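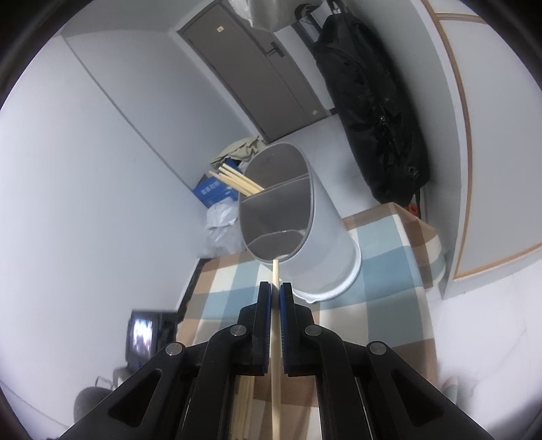
Senga Menzies wrote under the first version of this section that the rule about grip force should come before the rule about speed, as a new operator always closes the jaws too hard in the first hour. I agree with her, and the order is changed in the present version.

4. Good practice for thin objects (chopsticks, skewers, pencils)

This section is for operators who record with the hand-held gripper in the Sarkthorpe programme. Please read section 3 (fitting the wrist strap) before you begin. The rules are the same at the Plilusmont site, except where a note says other.

4.1 Before the first recording

1. Check that both finger pads sit flat on the jaws. A pad which is lifting at one corner must be changed.

2. Open and close the jaws five times with nothing between them. The movement should be smooth and without a click.

3. Look at the pivot screws. If one of them stands higher than the others, tighten it by a quarter turn and check again.

4. Start Skuvunus and wait until the status line is green. Enter the task code. For chopsticks into a holder the code is 147, for chopsticks out of a holder it is 923.

Caution: Do not tighten a pivot screw during a recording. The opening width is then no more the same as in the calibration, and the complete session must be refused.

4.2 Gripping

1. Bring the jaws to the stick slowly, with one pad on each side of it.

2. Close until the stick is held, then stop. More force does not make the grip better, it only makes the stick turn.

3. Hold for one second before you move. The person who labels the data needs this second to find the start of the action.

4. Take one stick at a time. If you catch two by accident, put both back and repeat. Do not shake one of them off.

Note: It is allowed to use the free hand for placing the holder before the recording. It is not allowed during the recording, also not to help a stick which is falling.
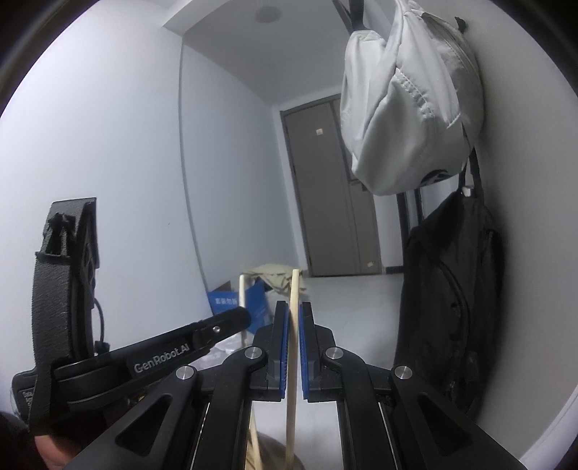 4.3 Placing in the holder

1. Choose the compartment before you lift the stick. A change of direction in the air is recorded as hesitation.

2. Let the lower end of the stick go past the rim, and only then open the jaws.

3. Open fully. With half-open jaws the pad can pull the stick out again.

4. If the holder falls over, continue for three seconds without touching it, then stop and mark the episode "F". Please do not delete it. Failed episodes are useful, and in the July 23, 2020 release 33 of them were kept on purpose.

4.4 The working place

The holder may stand on a mat, on a bed, on the floor or on a table, but it must stay in the same area for one complete episode.

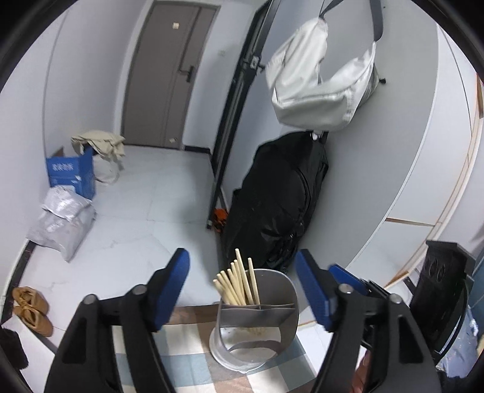
Between two episodes you may turn the holder or move it by a hand's width, and this is even wished, so that the positions are not always equal. Leave the other objects of the room where they are. Faces, letters with an address and screens with private messages must be out of the view; for all other things there is no rule.

Caution: Keep the walking path behind you free. An operator looks at the jaws and not at the feet.

4.5 After the session

1. Save in Skuvunus and write down the last episode number, for example 1,419.

2. Wipe the pads with a dry cloth. Do not use alcohol, it makes the surface hard.

3. Report each dropped gripper to Tharun Pinto on the same day, also when no damage can be seen. The device goes then to Gough for a new calibration.

Section 5 (soft objects) will be added in September.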